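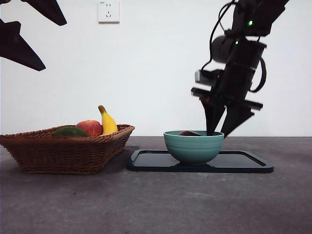
Fig. 1. The arm reaching into the bowl on the tray, fruit basket on the left.

Project report: Kirkel, a fruit-moving arm for a home workbench
Tapio Lahtinen, 2024-06-15

So my project was to get a robot arm to move things between a basket, a bowl and a tray without me steering it. I called it Kirkel, mostly so I'd have something to name the folders. I wanted fruit because we always have some in the kitchen and it comes in awkward shapes (bananas especially, I have feelings about bananas now).

Parts and cost

The whole build came to $1,605, and most of that went on the motors. I got those used from Smits, a surplus shop in town, and the gripper plates were cut on the laser at Tarneck, the shared workshop where my cousin has a membership. I redid the finger mounts three times! The first ones were too thin and bent when the gripper closed on an apple.

Software

Everything runs on an old desktop. I wrote the control program myself and named it Seda. It takes the wrist camera picture, finds the bowl, and picks a spot on the rim to aim for. My first version looked for the bowl by color, and that was a mistake, because the color it got changed a lot depending on where the light was coming from. Looking for the round opening worked way better. 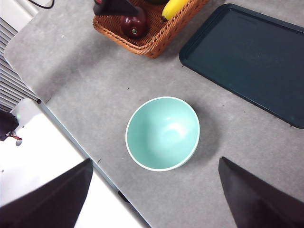

Fig. 2. Wrist camera view with the gripper open below the bowl.

From this angle the rim is a nice clean oval and Seda finds it fast. The shiny patch inside the bowl used to confuse it, so now it throws out anything that bright before it looks for edges. The shadow next to the bowl was the other troublemaker, and I still don't have a great fix for that one.

Results

I ran 33 tries at lifting the bowl and 20 of them worked. Most of the misses were the fingers coming down too far to one side and nudging the bowl along the table. Fruit was harder, and the banana only made it to the tray 8 times over the whole project.

Still to do

In August I want to shorten the cable loops at the wrist and try softer finger pads. I'd also like to redo the shadow part of Seda properly, probably with a second camera looking from the side.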